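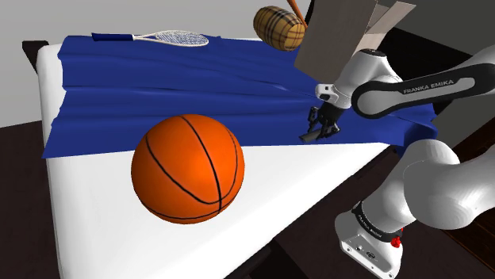 My afternoon at the Varico open day

I've stayed in a lot of hotels and made exactly none of the beds, so when Varico opened up its training building on Escobedo Street for the afternoon, I signed up the same night. Varico cleans rooms and does the linen for hotels around here (60 people on the housekeeping side, most of them there for years), and they've been working on getting a robot arm to help with sheets. They call the project Grirkum. I asked three people what it stands for and got three shrugs.

I was expecting a big room full of machines banging away. What they do first is all on screens! Before anyone lets an arm near a real mattress, they run it in a computer-made room, over and over, and look at what the fabric does. The one I watched longest had a white and black arm with FRANKA EMIKA printed along the side, and its two black fingers had hold of a fold of deep blue cloth. All the creases ran out from that one spot, just like when I grab a fitted sheet in the wrong place at home.

Cletus Mbeki was running the screens. He used to be a room attendant and moved over to Grirkum when it started, and he still talks like one. He doesn't say "grasp point," he says "where you'd pinch it." He told me sheets are awful for a robot. A box stays the shape of a box, but a sheet is a different shape every time you look at it, and shiny ones are worse. I asked if the rooms on the screen ever get boring and he laughed and pulled up another one.

The room had a big dark wood dresser with a lamp on it, and a dark headboard, and the arm stood on the floor right next to the bed, so it looked a lot more like a place I might sleep. There was a basketball down at the near foot and a tennis racket over on the far left, and a baseball bat and a cardboard box up above the sheet. I've checked into rooms after a youth tournament that weren't far off.

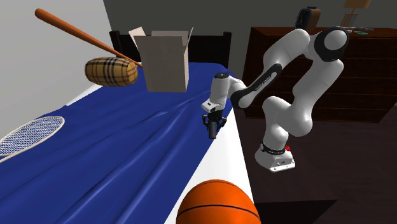

What the housekeepers had to say

After the screens we got coffee and a sit-down with some of the crew, and I'm so glad they didn't skip that part. Zachary Vachon has been lifting mattress corners for most of his working life and his shoulder lets him know it. He wants the help. He also wants to know who gets blamed when a bed comes out crooked at checkout time, the arm or the person standing beside it, and he said the answer he's gotten so far is "we're working on it." Fair enough, I guess, but I'd want that in writing too.

The plan, the way it was laid out for us, is that the arm would tug and straighten the sheet while the attendant does the bathroom and the dusting, then the attendant does the corners and the pillows. So it's one person and one arm in a room, where a lot of rooms now get two people. A woman at the next table said what she'd miss is the talking. She and her partner have done the same floor together forever, and half of what she knows about the job came from chatting across a mattress.

The manager promised no layoffs during the trial, which covers 63 rooms at the Lelel, the hotel out by the ring road. After that she wouldn't promise anything, and the room got pretty quiet. I liked that she didn't dress it up, even if I didn't love the answer.

There's new work in it as well. Attendants are getting paid time at the screens to say what looks wrong, and Cletus keeps their notes in a list that was up to 1399 entries when I was there. He scrolled through some for us. "Too close to the edge." "You'd never pull from there." "Move the lamp first." My favorite was just "NO" with no other details.

Fingers, close up

The last stop was a gripper view, a different-looking hand with jointed black fingers and little screws down near the bottom of the links. I kept wanting to lean sideways to see around it. The thing standing between the pads was a plain black cylinder, with a slim gap on the left, and I could have stared at the joints all day. 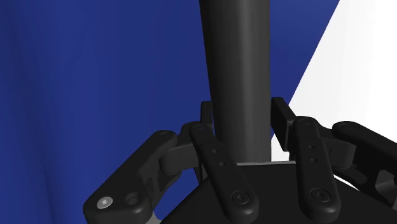 Gripper view, with the black cylinder between the two finger pads.

If you go to the next one, park behind the building (the front lot fills up fast) and wear comfortable shoes, as the coffee is up two flights. I went home and remade my own bed, badly, and it took me three tries to get the corner to hold.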